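Urero Thermal Paste, 2 Gram Syringe – Review After One Summer

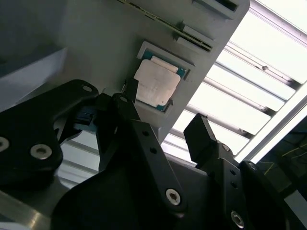
A processor with its metal heat spreader, the surface where the paste goes.

I bought the Urero paste because my old tube from Cilley became hard like chewing gum. I use it on my desktop computer at home, where I edit long videos in the evening, so the processor works hard for many hours.

The syringe is small and sits well in the hand. The paste is gray and quite thick. For the first try I left it 18 minutes on a warm shelf, and after this it came out much more easily. The instructions in the box don't mention this, and I think they should. They are printed in six languages, but the English part has only two sentences and one of them is about the cap.

I put one drop the size of a pea in the middle and let the cooler press it flat. There is also a plastic spreader in the box, but it is too soft and it bends. An old bank card is better.

With the Cilley paste my computer was loud in every export. Now the fan stays at a lower speed most of the time. I can't promise that all of this comes from the paste – I also cleaned the dust from the cooler on the same day.

Cleaning it away is the weak side. It sticks to fingers, and one small spot is still on my table. I needed alcohol and a lot of paper. The Demchenko paste, which I used at my former job, was easier to wipe but dried faster.

I paid 323 crowns at the Edmont shop, and in August they want to raise the price. For one computer it is a little expensive. If you have two or three to do, one syringe is enough for all of them. I will buy it again, but I hope they change the spreader.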